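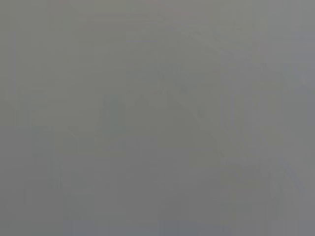 Covstead Path Users, winter meeting

Minutes of the meeting held on 30th January in the library meeting room, Covstead

Opened at 7:15 by the chair. Apologies were received from the Kundivbridge members, who had a school meeting on the same evening.

1. Minutes of the last meeting
Accepted with one correction. Under item 3, "the north gate" should read "the mill gate."

2. Matters arising
The key to the tool shed has been returned. The spare is still missing and a new one will be cut.
The county has not replied to the letter on the drain by the lower parking lot. The secretary will write again and copy in the road department. One member asked if we could clear the drain ourselves. The chair said no, the pipe belongs to the county and runs under the road.

3. Money
Balance at the bank is $556. Insurance has been paid for the year. Dues stay at $15 per household. It was pointed out that several households have paid twice by mistake, once by check and once at the fall picnic. They will be asked if they want the money back or carried over to next year.

4. Footbridge
The quote from Jakubowski for replacing the deck and both handrails came in at $2000, not including removal of the old boards. Members could take the boards off over a weekend before the work begins. There was a long discussion on whether to have the whole job done at once or leave the handrails until next year. Against waiting: the downstream rail moves when leaned on, and a second visit would cost more. In favor: we do not have the money.
Agreed to apply to the town small projects fund for the full amount. The form is due in March. If the application fails we will come back to the idea of doing the deck alone.
A sign asking riders to dismount will go up at both ends in the meantime. Wording to be "Please walk bikes and horses across."

5. Kudomine trail
The landowner has agreed to let the trail stay open through the summer on the same terms as before: dogs on leash, gate shut, no parking on the grass. She would like the markers moved away from the fence line, as people have been climbing over at the corner. Two members will walk it with her and agree on new positions.
The wet stretch below the spring was raised again. Wood chips have not lasted. Gravel was suggested but the truck cannot get past the gate. Left open.

6. Map
The new edition is with the printer. The old one still shows route 29 going through the quarry, which has been closed to walkers, and copies should be taken out of the box at the library. The scale bar has been fixed.

7. Any other business
A fallen ash is blocking the path behind the cemetery. It can be stepped over, but strollers cannot get by. Reported to the town.
Someone left a green umbrella at the fall picnic. It is in the shed.
A member asked for meetings to start earlier in winter. No change for now.

Next meeting in March, same room. The date will be posted on the board by the mill gate.
Closed at 8:50.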